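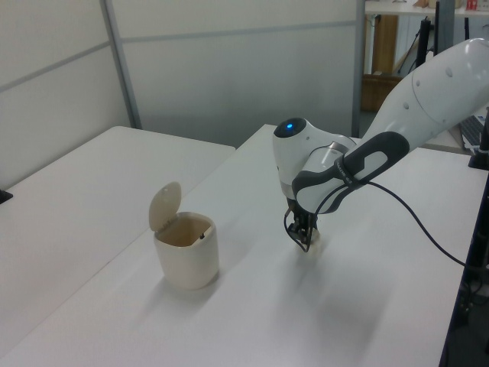
A two-finger gripper over the test table, with a small flip-lid trash bin standing open to its left.

The Bin Test

Throwing something away takes a person no thought at all. You pick up the wrapper, you find the bin, you let go. At Revari, a small engineering firm in Rolimthorpe, that job has taken up most of a year, and the people working on it say they are still not finished.

The firm makes control software for robot arms. Its customers are mostly small factories that want a machine to load parts or pack boxes. But since last July a few of its engineers have been working on chores, the kind done in kitchens and at the end of a shift on a shop floor. They call the project Rindum. It covers wiping, sorting, putting away and clearing up. Trash was supposed to be the easy one.

"We put it first on the list to have something working by the end of the summer," says Behrouz Arabzadeh, who runs the project. "Then we tried it with the lid closed."

A bin with an open top is a hole in a known place, and an arm can drop things into a hole all day. A lid changes the job. The machine has to find the edge, get a finger under it, and lift along a curve without pushing the whole bin over. A person does this with one hand and holds the bin still with the other, or with a foot. An arm bolted beside a table has two fingers and nothing to brace with. A small bin weighs very little when it is empty, and it slides.

Arabzadeh's group has kept a log of every attempt since the start of the project. By the end of the winter it ran to 1843 entries. Most are short. "Lid opened, fell back." "Bin moved." "Missed edge." The lids that stay up on their own are far easier than the ones that drop shut, and the group now treats them as separate tasks.

The most recent full round was 188 tries, all starting with a closed lid and a crumpled paper napkin on the table. The arm had to open the bin, pick up the napkin and drop it in. It failed 64 times. More than half the failures came at the lid. The rest were split between napkins that slipped out of the fingers and napkins that landed on the rim and stayed there.

Is that good? It depends on who is asking. A factory manager would not accept it. A machine that fails one time in three needs a person standing next to it, and the person could have thrown away the napkin. In a research lab the same result would be worth a paper. A few years ago the usual way to do this was to measure the bin, mark its place on the table and write out every movement by hand. Move the bin a little to the left and the program was useless. The Rindum arm is shown the task by a person guiding it, many times over, and it works out where to go from what its cameras see. It can cope with a bin that has been moved. It has more trouble with a bin it has never met.

That last point is the one that matters for homes. In a factory, somebody can decide that every station will have the same bin in the same spot. Zarei, a packaging plant across the river that has tried out some of Revari's software, did exactly that. It took the lids off. The arms there clear plastic strapping from the line into open tubs, and the plant's managers say they are happy with it. No kitchen is run that way. People have bins with pedals, bins with swing tops, and bins under the sink behind a door with a child lock on it.

Speed is the other problem. A good run takes the arm 2 minutes from start to finish. Some of that is caution built in by the engineers, who would like to keep the bin and the gripper in one piece. They think they can halve it this year. A person needs a couple of seconds.

Then there is cost. Arms of this kind are sold to labs and workshops, and the price has come down, but it is still closer to that of a car than a dishwasher. Arabzadeh does not expect families to buy one for the trash. He thinks the first real customers will be places with long, dull clearing jobs and few surprises - hospital supply rooms, school cafeterias, the back end of a bakery.

"People ask me when it will do their house," he says. "I ask them what their house looks like at six in the evening. There are toys on the floor, there is a dog, someone moved the bin to mop. We are not close to that."

The next round of tests will use wet trash. Tea bags come first, then fruit peel.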